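Folding polos so the collar survives the drawer

cluvgate_lu
My son's school went to polos in October and I've been losing the battle of the collars ever since. I lay each one out, fold the sides in, fold it up, and by morning the collar has a crease you could cut bread with. What do you all do?

Boris Ristić
Button it all the way up first, dear — even the top one. Then lay it flat and pull the body smooth before you fold anything.

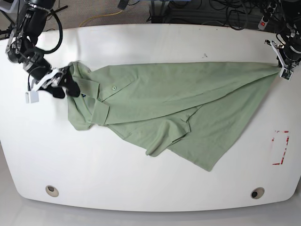
Sleeves come next, and they're the real trouble, short as they are, since the cuffs like to bunch up underneath.

somogyi10
Sorry Boris, I can't agree! Buttoning every one is a lot of work for a kid's shirt. I roll mine from the hem and they come out fine.

cluvgate_lu
Rolling squashed my collars worse, but I'll try again tonight with the buttons done up. Thank you both!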